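Tips for feeding a crowd at a business breakfast

I've been doing the food for our local business association breakfasts since May, when Idalina Teixeira handed me the keys to the hall kitchen and a folder of old invoices and wished me luck. The Mayor comes to two of them a year and gives a talk, the sponsors put their banners up, and everybody expects a hot roll and a decent cup of tea before the speeches start. I've made most of the mistakes going, so I thought I'd write down what works (mostly so I can find it again myself!).

Count the chairs, then forget the guest list

The guest list is a lovely piece of fiction. For our last one I had 148 names on it, and Belmiro Ramalho from Esteves rang the night before to ask if he could bring his whole sales team. I now cook to the number of chairs the hall has put out. If there's a chair, someone will sit in it, and if there isn't, they'll stand at the back with a coffee and not want much.

Rolls in the oven, fillings on the hob

Warm the rolls in the oven wrapped in foil, a dozen to a parcel, on the lowest setting you've got. Keep the bacon and the mushrooms in separate lidded pans. Don't fill anything until people are walking in. I once filled the lot at half past six and by the time the chairman had finished his welcome they were like flannels.

For anyone who doesn't eat meat, do the mushrooms first in a clean pan and put them on their own table with their own tongs. Meat eaters will wander over and help themselves, so make double what you think. 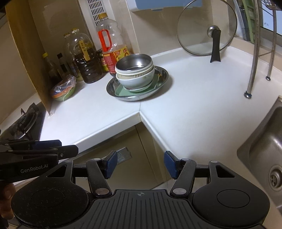 Kitchen worktop

Tea for the top table

The top table never gets to queue. Speakers get grabbed the minute they come through the door, and then they're on their feet with a dry throat. I send two flasks up before anything else leaves the kitchen, one tea and one coffee, with a jug of milk and a saucer for the used bags. Put water out as well, in a jug with a proper heavy bottom. The light plastic ones go over the first time somebody thumps the lectern, and I have mopped a sponsor's notes with a tea towel, so please learn from me.

Coffee stains on white cloths

Statis, who do our accounts and also sponsor the breakfast, lend us their good tablecloths, so I'm careful with these. Blot, don't rub. Cold water through the back of the stain as soon as you can get it to a tap, then a little washing-up liquid worked in with your fingers, then leave it for as long as the speeches last. Rinse and wash as usual. Check it before it goes anywhere near a tumble dryer, as the heat will set whatever's left and then you've bought yourself a tablecloth.

Name badges and butter

This sounds daft but keep the badge table well away from the food. Buttery fingers and sticky labels don't mix, and the ink runs. Ours sits by the coats now, with a bin beside it for the backing paper.

Washing up while someone is talking

Our kitchen has a hatch straight on to the hall and every teaspoon sounds like a dropped tray. I lay a folded towel in the bottom of the sink, soak everything in hot soapy water and just leave it. Scrape the plates with a rubber spatula and stack them on a cloth. You can get a surprising amount done quietly, and when the clapping starts you go like mad with the cutlery!

Leftovers

Rolls freeze perfectly well if they haven't been filled. Cooked mushrooms go into soup the same evening. Milk that's been sitting out in jugs all morning gets poured away, however much it pains you. I take a pile of lidded tubs along and offer them round at the door, and the people from Wareck are always first in line.

Next one is Mon 11 February, doors at half past seven, and I still need somebody to bring a second urn.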